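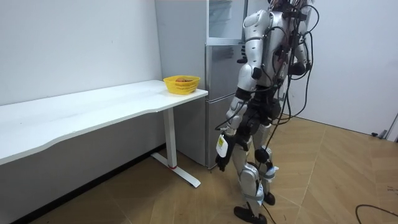 Figure 1. One of the small rooms in the study, with a stainless-steel refrigerator, a white desk along the left wall and a wood-look parquet floor.

December
By the Skutivora Residential Interiors Group

3. The Refrigerator and the Desk in Small Rooms

3.1 Background to the room type

The rooms considered in this section share one feature that sets them apart from the kitchens in the first part of the study. Each holds a full-height refrigerator and a desk, and each is used during the day for work that has no connection with food. In the Skidley plans these rooms are labeled "utility/study." In the Moon plans they carry no label at all, and residents gave them names of their own, most often "the back room" or "the office."

The combination is older than the plans suggest. When the apartments at Skidley were first let, the kitchen recess was sized for a refrigerator that fit under the counter. Households that wanted a taller unit had to place it elsewhere, and the adjoining room had a free wall and a suitable outlet. The desk generally came later. By the time of our visits the two pieces had been sharing a room for long enough that most residents described the arrangement as part of the apartment, and several were surprised to learn that the original drawings showed a single bed.

Figure 1 shows a room of this type. The desk runs along the left wall, and the metal finish of the refrigerator contrasts with the white of the desk. The parquet pattern of the floor is common in the sample and is discussed in Section 3.4.

3.2 Placement of the desk

Desks in the sample were placed in one of two ways. In the first, the long side of the desk follows a wall and the person seated there faces that wall. In the second, the short side meets the wall and the desk projects into the room. The first placement was more common in the narrower rooms, where a projecting desk would have blocked the way to the refrigerator or forced its door to stop partway through its swing.

A desk along the wall leaves a single strip of open floor. This strip has to serve as the path into the room, the place where the chair is pushed back, and the place where a person stands to load or empty the refrigerator. Residents who worked at the desk for long periods reported that the chair was the main source of difficulty. A chair left out from the desk at the end of the afternoon was in the way of whoever came in to begin the evening meal. Residents did not regard this as serious, but it was mentioned in nearly every interview, and often before any question on the subject had been put.

The depth of the desk matters more than its length. Residents with long, shallow desks made few complaints about circulation, even where the desk took up most of a wall. Those with deep desks had often tried to move them, usually into a corner, and had then moved them back when the far edge proved hard to reach. One household in the Moon building had cut down a secondhand desk and was pleased with the result - the offcut had become a shelf above the same desk.

3.3 The refrigerator as a neighbor

Noise was expected to be the leading concern of people working near a refrigerator. It was raised less often than we had supposed. Residents distinguished between the steady hum of the compressor, which they said they had stopped hearing, and the click at the start and end of each cycle, which some continued to notice during telephone calls. Older units were described as louder, although we took no sound readings and cannot confirm this.

Heat was a more practical matter. In rooms with the door closed, the warmth given off by the refrigerator was welcome in winter and unwelcome in summer. The installation guide supplied to Dornovora tenants asks for a clear gap behind and above the unit, and in many rooms this gap had been used for storage. Flattened boxes, trays and rolled paper were typical. The tops of refrigerators were also used as shelves for desk supplies, especially for things needed only now and then, such as spare paper and envelopes. We advised residents to keep the space behind the unit free and made no recommendation about the top.

Interruption was the third concern, and the one on which households differed most. Where a single person lived in the apartment, the question did not arise. Where there were children, the refrigerator brought a steady flow of visitors past the desk. Some parents valued this and said that it allowed them to keep an eye on what was being eaten. Others had moved drinks and snacks to a kitchen cupboard so that the refrigerator would be opened less often during working hours.

Door swing deserves a separate note. Many refrigerators allow the hinge to be changed from one side to the other, yet few residents knew whether theirs did. In 6 of the rooms visited, the door opened toward the desk, so that a person taking something out stood with the open door between themselves and the seated worker. Residents in these rooms tended to describe the door as a screen. They had grown used to it, and two of them said they would not wish to have the hinge changed.

3.4 Floors

The floor in rooms of this kind has to meet two sets of demands. Under the refrigerator it must carry a heavy, fixed load and tolerate the occasional spill. Under and behind the desk it must withstand chair casters and shoes. Floors with the look of wood were preferred by residents across all buildings, mainly for the reason that they allowed the room to match the hallway and the living area. The short blocks of a parquet pattern were also said to hide small scratches better than long boards do.

Wear was concentrated behind the desk chair, as would be expected, and in front of the refrigerator. Dents left by the feet of earlier appliances were found in several rooms after a unit had been replaced by one of a different width. Mats were used in some rooms to protect the area below the chair. They were less popular in front of the refrigerator, where residents considered them a tripping hazard.

3.5 Electrical outlets

Outlets were the most frequent subject of requests to building managers. The rooms were wired on the assumption that they would be slept in, and the outlets were placed for a bedside lamp. A refrigerator should have an outlet to itself, and in most rooms this left the desk to be served by whatever remained. Extension cords of up to 2000 mm were in regular use along the base of the wall behind the desk. Managers at Dornovora have since added a double outlet at desk height in rooms under renovation, and early comments from tenants have been favorable.

Lighting raised fewer requests. A ceiling fixture near the middle of the room casts a shadow on a desk that follows the wall, and residents had generally dealt with this by adding a lamp. The lamp in turn required an outlet, and for this reason the two subjects are treated together in the schedule of alterations that accompanies the Skidley plans.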